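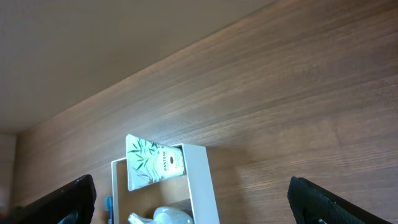

툰데리아의 산업용 대마 재배 허가제

툰데리아의 산업용 대마 재배 허가제는 섬유와 종자를 얻을 목적으로 대마(Cannabis sativa)를 재배하려는 농가와 법인에 대하여 툰데리아 자치정부가 면적, 품종, 수확 후 처리 방법을 지정하여 허가하는 제도이다. 근거 법령은 「섬유작물 재배 및 유통에 관한 조례」이며, 의료용 및 기호용 대마는 이 조례의 적용 대상에서 제외된다.

연혁

툰데리아에서는 오래전부터 하천 유역의 충적지를 중심으로 밧줄과 돛천의 원료가 되는 대마를 재배하였다. 특히 쿠로마우(Curomau) 일대는 줄기를 물에 담가 껍질을 분리하는 침지 작업에 적합한 완만한 수로가 있어 지역 내 삼 가공의 중심지 역할을 하였다. 이후 합성섬유의 보급으로 수요가 줄고 마약류 관리 법령이 강화되면서 재배지는 대부분 아마와 사료작물로 전환되었다.

재배 금지가 해제된 것은 조례가 제정된 이후이다. 첫 허가 연도에는 29개 농가가 허가를 받았으며, 모두 쿠로마우와 인접 두 개 면에 속하였다. 당시에는 종자 채취가 허용되지 않아 개화 전에 줄기를 베어야 했다. 종자용 재배는 제1차 개정으로 별도의 허가 구분이 신설된 뒤에 가능해졌다.

허가 구분

허가는 섬유용, 종자용, 겸용의 세 종류로 나뉜다. 섬유용 허가는 매년 갱신하며, 종자용과 겸용 허가의 유효기간은 5년이다. 다만 유효기간 중이라도 재배 필지를 변경하려면 파종 전에 변경 신고를 하여야 한다. 신청자는 필지 도면, 종자 구입 증명서, 수확물 인수 계약서를 제출한다. 인수 계약서는 등록된 가공업체와 체결한 것이어야 하며, 자가 소비를 목적으로 한 신청은 접수되지 않는다.

꽃과 잎은 수확물로 인정되지 않는다. 재배자는 이를 필지 안에서 파쇄하여 토양에 환원하거나 담당 공무원의 입회하에 소각하고, 처리 일자와 방법을 재배 대장에 기재한다. 대장은 허가가 만료된 뒤에도 보존하여야 한다.

품종

조례 별표에 등재된 품종만을 재배할 수 있다. 가장 널리 재배되는 품종은 폴라크(Polák)로, 줄기가 곧고 곁가지가 적어 밀식 재배에 알맞다. 폴라크는 암꽃과 수꽃이 한 개체에 피는 자웅동주 품종이므로 성숙 시기가 비교적 고르고 기계 수확에 유리하다. 반면 종자 수량은 많지 않아 종자용 허가를 받은 농가에서는 다른 등재 품종을 함께 심는 경우가 있다. 농가가 직접 받은 종자를 이듬해에 다시 파종하는 행위는 금지되어 있다. 세대를 거치면서 성분 함량이 달라질 수 있다는 점이 그 이유로 제시되었다.

검사

성분 검사는 개화기에 실시한다. 검사원은 필지의 가장자리를 제외한 구역에서 개체의 상단부를 채취하며, 시료는 둘로 나누어 하나는 분석에 사용하고 다른 하나는 봉인하여 보관한다. 테트라히드로칸나비놀(THC) 함량이 기준을 초과하면 재배자는 통지를 받은 날부터 정해진 기간 안에 봉인 시료의 재분석을 요청할 수 있다. 재분석에서도 초과가 확인되면 해당 필지의 작물은 전량 폐기되고, 재배자에게 고의가 없는 경우 허가 자체는 유지된다.

검사 시기는 통상 7월이나, 파종이 늦은 고지대 필지는 별도의 일정에 따른다.

가공과 유통

등록 가공업체 가운데 규모가 가장 큰 곳은 누르홀름(Nurholm)이다. 누르홀름은 쿠로마우의 옛 제분소 부지에서 박피 설비를 운영하며, 인피섬유는 방적업체와 종이 제조업체에, 목질부인 속대는 축사 깔짚과 건축용 충전재 제조업체에 공급한다. 종자는 압착유와 사료 원료로 유통된다. 소매 판매가 가능한 품목은 섬유 제품, 껍질을 제거한 종자, 종자유로 한정되며, 종자유의 포장에는 원산 필지의 허가 번호를 표시하여야 한다.

현황

최근 공개된 허가 명부에는 389개 농가가 등재되어 있으며, 허가 면적의 합계는 1,099헥타르이다. 섬유용 허가가 다수를 차지하고, 겸용 허가는 가공 시설과 가까운 필지에 집중되어 있다.

논의

재배자 단체는 인수 계약서 제출 의무가 가공업체에 유리한 조건을 강요한다는 이유로 조항의 완화를 요구해 왔다. 자치정부는 수확물의 이동 경로를 확인할 수단이 필요하다는 입장을 유지하고 있다. 꽃과 잎의 처리 규정에 대해서도 추출물 산업을 허용하자는 의견과 현행 유지를 주장하는 의견이 대립하며, 관련 개정안은 심의 중이다.

같이 보기

인피섬유
침지(섬유 가공)
자웅동주
툰데리아의 농업

최종 수정: 6월 8일 일요일

공유 5 · 댓글 0
문의하기 | 저작권 안내 | 맨 위로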